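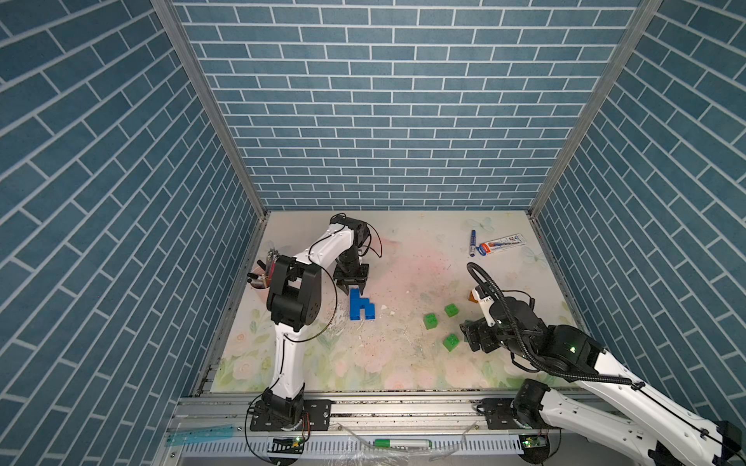

Kerulmont (software)

Kerulmont is a control and task-planning package for pairs of small tabletop robot arms. It combines joint-level control, camera-based object localisation and a sequential planner in one process, and is used mainly for building-block assembly and desk-tidying tasks. It was developed at Karthorpe as a replacement for the older Dunatthorpe scripts, which drove each arm from a separate program and had no shared clock.

Architecture

The package is divided into a driver layer, a state estimator and a planner. The driver layer communicates with the controller board of each arm over a serial link and buffers 7 set points ahead of the current position. If the buffer empties, the arm holds its last commanded pose. Both arms are addressed through a single message bus, called Bang, which timestamps every command and sensor reading against one clock. Bang listens on port 3273 by default.

The state estimator merges joint readings with images from a fixed camera and from cameras at the wrists. The fixed camera supplies a coarse position for each object on the work surface. Wrist views are used for the final approach, where the colour and orientation of a brick matter more than its position in the whole workspace.

Perception

Toy bricks are detected by colour segmentation followed by a stud fit, in which circular features on the upper face are matched to a regular grid. The fit gives the yaw angle needed to align the gripper fingers with the sides of the brick. Isolated bricks, such as a small blue one with four studs lying clear of its neighbours, are the simplest case. Printed surfaces are harder: flowers and leaves on a tabletop can produce false edges, and scuffs or peeling paint are sometimes returned as small objects. A background model recorded before each session removes most of these. 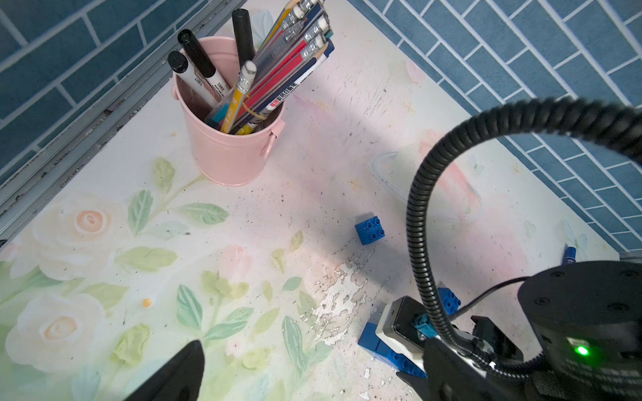
Containers holding many thin items are treated as obstacles by default. The segmenter does not reliably separate pencils and markers standing together in a cup, and the planner assigns the whole group one bounding volume with a margin above the tallest item. Individual items can be enabled by hand in the task file.

Planning

Tasks are written as ordered lists of pick, place and hold actions. The planner allocates each action to the arm with the shorter reach and checks the swept volumes of both arms for overlap. Where they overlap, one arm waits. After 3 failed plans the action is returned to the operator.

Cable loops are not modelled. Operators are advised to enlarge the forearm collision volume where a cable stands well clear of the links.

See also

Bang (message bus)
Dunatthorpe scripts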